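Print this thread | E-mail this thread
Reading time: 2 minutes

Anyone else exporting ceramics? New customs forms and the Nartey deal

edem_q
February 11, 2019
I've got a small tableware business in Istville and I've been sending plates over the border for years. Since the Nartey trade agreement got signed I've had three shipments held up, the last one for 384 plates. My buyer's getting fed up and so am I. The papers keep saying relations between the two governments have never been better – well, come and stand in the queue at Briltcombe with me!

wumpini
Sorry to hear that. Are you using the new origin certificate? The old one stopped being accepted in June, and they didn't exactly shout about it. I only found out when my agent at Lodico rang me.

E. Contreras
I don't buy the idea that the deal is a failure. Tariffs on my side (glassware) have come down and I saved enough on one order to pay for the van service. Edem's trouble sounds like paperwork to me, and you'd have that with or without an agreement.

edem_q
It is paperwork, Emiliano, but who brought in the paperwork? I used to fill in two pages. Now it's seven, and one of them asks for the weight of each design separately. 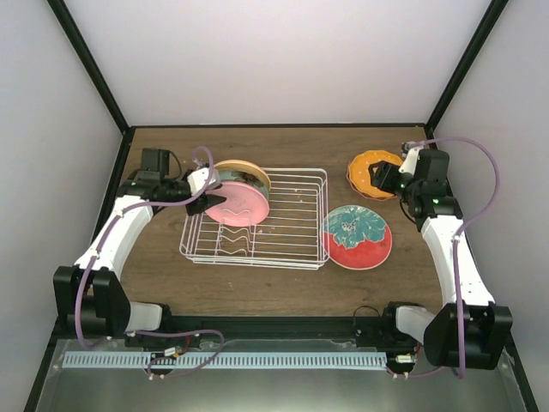

Re: Re: New customs forms

mawuli_a
I'm with Edem on this. It's fine for the big firms, they've got someone in the office who does nothing else. Anything under 1,000 pieces and the fee per box hurts. I paid 153 on a load that was hardly worth sending.

E. Contreras
Fair enough on the fee, that's too much for a small load. I still say give it a year. Trade was nearly dead when the two capitals weren't speaking and I don't want to go back to that.

wumpini
You can put mixed designs on one line if they're the same material, by the way. Box 60, tick "assorted". Worked for me last time.

edem_q
Didn't know that, thanks Wumpini. Will try it on the next lot and let you all know how I get on.

Contact us | Copyright Istville Traders' Forum | Back to top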